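**Palton kitchen robot teams get a shared rulebook**

Great news for anyone teaching robots to do the dishes: the first handling guide from the Palton home robotics group came out in June, and it's a really good read! It runs to 17 pages, with 40 short rules on grip, speed and what to do when a plate slips.

Two labs, Jostness and Devadiga, tried the draft in working kitchens for seven weeks. Their notes shaped the section on plates, which now asks for a hold at the rim and a full stop before any move over a sink or rack.
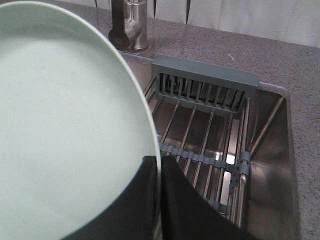 *A pale green plate held at its edge by a gripper, with a drying rack across the sink.*

Our favorite part is the plain logging sheet at the back. Every drop gets written down, even the ones where nothing breaks, and labs swap sheets once a month. Muladari will be the next to join, and comments on the glassware rules are open now.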